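September
Reading time: 2 minutes
Last updated: September, 9.15 am

I gave up on printed bank statements years ago, but I still keep a paper folder for the house. It started when we moved to Clodach and the solicitor handed over a bundle of 27 loose sheets with no order to them at all. I put them in a box and lost two of them within a month.

The folder has survived three changes of system. First I sorted by date, then by firm, and now by room, so the boiler papers sit under Kitchen and the Drinon window guarantee sits under Front Bedroom. It sounds odd but I can find things. The guarantee runs for 15 years and I have needed it once.

Staples were a mistake. Every time I wanted to copy a page I had to pull one out, and the corners tore. I changed to clips last winter and bought a box of 1000, far more than one house needs. 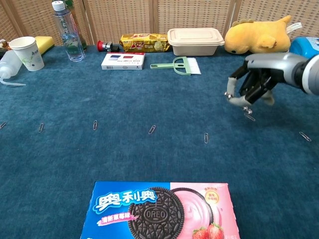 Posted by the author, Clodach

Plain silver ones do the job. The coloured kind I had before lost their coating and left marks on the paper – the survey still has a green line across the top.

Next job is the car papers, which are still in the glovebox with the old parking permits. I have an empty folder ready for them.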